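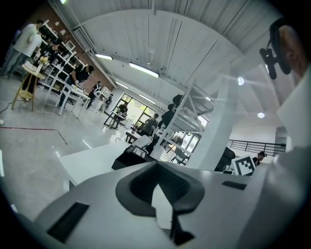 How often should the room be checked? Once in March and again before any change of layout.

Morkgate – room safety checklist, 5/21/21

Ceiling lights: three rectangular fittings, all on the list for cleaning. Round recessed lights to be tested at the switch.
Shelving by the brick wall: open unit, boxes and framed pictures on it. Fix to wall – still to do. Heavy boxes to go on the bottom shelf.
Side table: check legs for wobble. Vase of flowers to stand in the middle of the top.
Floor: thin black cable to be taped down or rerouted. Recheck in 2 weeks.
Exits: doors open fully. OK.
Extinguisher: service label in date. OK.

Comments to Quispe at the front desk.

Search this site Go
Contact us | © Cultemano | Back to top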